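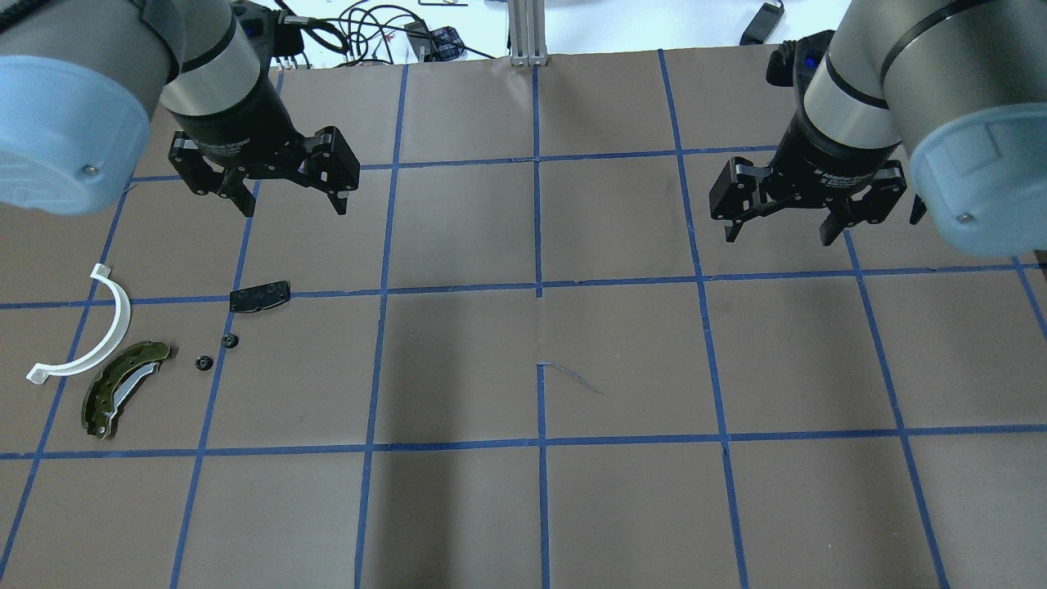
Trelesow Night School marks its anniversary, and I got the last chair

I went to the anniversary evening at the Trelesow Night School in September, mostly on account of my old typing teacher, who told me she'd never forgive me if I skipped it. I got there at ten to seven and the parking lot was already full, so I left the car by the feed store and walked up the hill with a plate of lemon bars going soft under the foil.

For anyone who moved here recently, the night school is the long brick building behind the post office. It teaches grown-ups. You can finish your high school credits there, learn English, learn bookkeeping, or sit in on the Spanish literature group, which has been reading the same very thick novel since I was in my twenties (they take summers off). It started with 48 students and one borrowed room over the hardware store. This past year it enrolled 2,317 people, counting the weekend courses, and I'm told the weekend courses are where most of the growth has been.

The main speaker was Zulema Leiva, who ran the place for a long stretch and now lives up in Kenari near her grandchildren. She'd come down by bus that afternoon. She didn't use the microphone and didn't need it. Her talk was mostly about attendance, if you can believe it! She said that when a grown person misses three classes in a row, somebody from the school ought to call, and that the call should be about the person and how they're doing before anyone brings up the homework. She used to make those calls herself, after supper, from the phone in the hallway.

"I was never checking up on you," she said. "I wanted to know if your car had died."

A lot of people laughed at that, me included, and I think a fair number of us had been on the other end of one of those calls. Mine was the winter my hours changed at the bakery. She got me switched to the late section and I finished in May.

The current director, Conall Foley, had the news part of the evening. Starting next term there will be a morning session for the first time, from 9:30 to noon, meant for people who work nights or have kids in school. It opens with four courses: English for beginners, English for people who already get by, math refresher, and a class on reading contracts and leases. That last one got actual applause. The building lease has also been renewed, so the rumor about moving out to the old Higuchi warehouse can be put to bed. Foley said they did look at the warehouse and the heating alone would have eaten the book budget.

Tuition stays where it is. The registration fee does go up a little, to cover the new copier and the front steps, which have been crumbling for as long as I can remember — I turned an ankle on them once carrying a box of dictionaries. Anyone who can't manage the fee can ask at the desk for the short form. It's one page and you don't have to bring pay stubs anymore.

There was a prize too. The Mastus Scholarship, named for the family that gave the school its first set of desks, went to Rocío Acuña, who finished her diploma this spring while working full time at the nursery out on the county road. It pays for her first two semesters at the community college, books included. She wants to study soil science. She thanked her mother, her shift manager and the 6:15 bus, in that order, and sat down again before the clapping had really got going. I talked to her a bit over the coffee and she said algebra was the class she'd dreaded and chemistry was the one that nearly sank her. She still has the flash cards.

After the speeches we had music from the school's own choir, with Renato Leiva on piano. He's Zulema's younger brother and taught civics in room four for years. Two of the songs I knew and one was new, written by a student in the intermediate English class about waiting for a letter. I'd have liked to hear that one twice. The piano needs tuning, by the way, and if anyone reading this does that sort of work, the office would love to hear from you.

They'd also set out the old enrollment books on a long table in the hallway, and that turned into the real party. People were flipping pages looking for their parents. Vicente Navarrete found his father's signature from the second year, in green ink, along with a note in the margin saying he'd paid half in cash and half in tomatoes. Vicente took a good long look and then went and got his wife so she could see it too. I looked for my aunt and didn't find her, but the book for that year has a water stain over most of the R's.

The hall seats 166, and they'd brought in folding chairs on top of that. I got the last one, next to the radiator. The collection for the library shelf brought in 99 donated books by the end of the night, a good half of them mysteries. The librarian would now like some large print and some children's titles in any language, please, and no more encyclopedias.

A few things people asked me to pass along. Sign-up for the morning session opens on the first of the month, in person only, at the front desk between four and eight in the evening. Bring something with your address on it. The school is also looking for two conversation partners for the beginner English groups, an hour a week, and you don't need any teaching background, just patience and a willingness to talk about groceries. The citizenship class is full but there's a waiting list, and Foley says it moves faster than folks expect.

If you were there and went home with a blue casserole dish that isn't yours, it belongs to the choir director and she'd like it back. My plate turned up under the coffee table with one lemon bar left on it, and I ate that on the walk back to the feed store.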